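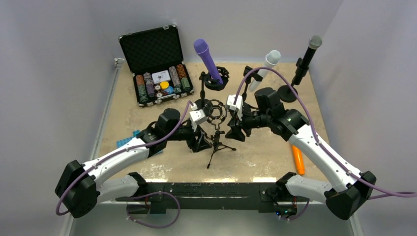

Zilar is a list of color names copied from the paint and yarn catalogs of two mail-order firms, Lorketti and Keogh. It has 2,908 rows, one per printed name. Each row gives the name, the catalog it came from, the page, and a plain color group picked by hand. Groups are broad. The cable clipped along the left arm would go under "purple", with lavender, lilac and mauve, and the mottled tabletop under "beige".

Files

names.csv - all rows, UTF-8, comma separated
groups.csv - the 37 color groups
pretex.py - the Pretex script, which fixes line breaks and old spellings

Names that both firms used are kept as separate rows. Filter on the catalog column if you only want one firm. 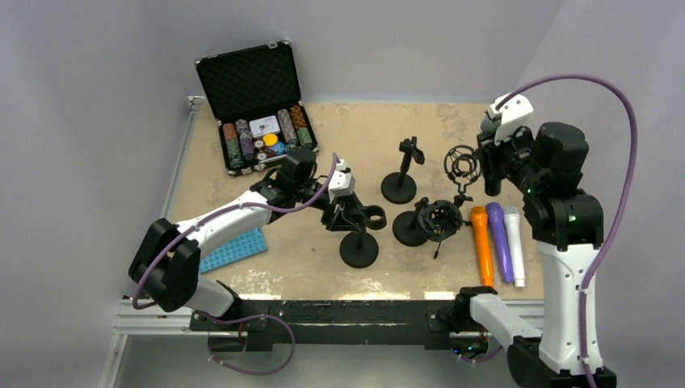 Keogh numbered its gray shades and didn't name them until the second volume. Those 1,153 rows have the number in the name field - please don't read it as a count. Light gray and pale gray share a group.

Known problems

"Sand" appears under both beige and yellow. Page numbers are missing for the December supplement.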